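Prüfblatt Körbe und Kleinbehälter, Spielküche und Kaufladen
Haus Ankrah, Raum 4 – geprüft 2020-07-06, Rafsan Patwary
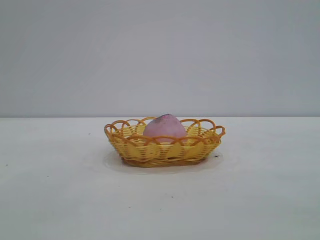 Korb K-53, gelb, mit rosa Einlage, auf dem Prüftisch

Gilt für alle geflochtenen Behälter, die Kinder in die Hand bekommen. Kunststoffkisten von Prelik laufen über das eigene Blatt.

## Korb K-53 (flach, breit, gelb mit orangebraunem Rand)

- [x] **Nummer am Boden lesbar.** Etikett löst sich an einer Ecke, neu aufgeklebt.
- [x] **Standfestigkeit.** Steht ohne Kippeln, auch mit Inhalt. Der Boden ist schmaler als die Öffnung, deshalb zusätzlich am Rand gedrückt. In Ordnung.
- [x] **Rand und Bögen.** Alle Bögen mit zwei Fingern gezogen. Keiner gibt nach.
- [x] **Schlaufe an der Schmalseite.** Steht nach außen ab. Fest, keine Spitze. Beim Einräumen nicht daran hochheben.
- [ ] **Geflecht Vorderseite.** Kleine Lücke unten, rechts neben der Mitte, direkt über dem Bodenband. Kein loses Ende ertastet. Bei der nächsten Prüfung nachmessen. Wird sie größer: aussortieren.
- [x] **Splitterprobe.** Mit dem Strumpf innen und außen abgefahren, nichts hängen geblieben.
- [x] **Farbabrieb.** Feuchtes weißes Tuch, keine Spur. Die dunklere Färbung Richtung Unterkante lässt sich nicht abwischen, kein Mangel.
- [x] **Geruch.** Unauffällig.

## Inhalt

- [x] **Rosa Teil, gerundet.** Passt nicht in den Prüfzylinder, also nicht verschluckbar. Keine Risse.
- [x] **Füllhöhe.** Teil schaut über den vorderen Rand. Zulässig, solange der Korb im unteren Fach steht.
- [ ] **Zuordnung.** Auf der Inventarliste steht für K-53 noch »leer«. Bitte nachtragen.

## Aufbewahrung

- [x] Regal Dastetton an der Wand verschraubt, Schrauben nachgezogen.
- [x] Belastung je Fach bis zu 5 kg, eingehalten.
- [ ] Filzgleiter unter dem linken Fuß fehlt. Bei Avell mitbestellen.
- [x] Abstand zum Heizkörper ausreichend.

## Reinigung

Nur trocken abbürsten oder mit leicht feuchtem Tuch. Nicht einweichen, das Geflecht verzieht sich sonst. Im Frühjahr stand ein anderer Korb über Nacht im Spülbecken, der ist inzwischen entsorgt.

## Ergebnis

K-53 bleibt in Gebrauch, mit Vermerk wegen der Lücke. Offen sind die Nachmessung, der Eintrag in der Liste und der Filzgleiter. Die ersten beiden Punkte übernehme ich noch im Juli – den Gleiter bitte über die Sammelbestellung.

R. Patwary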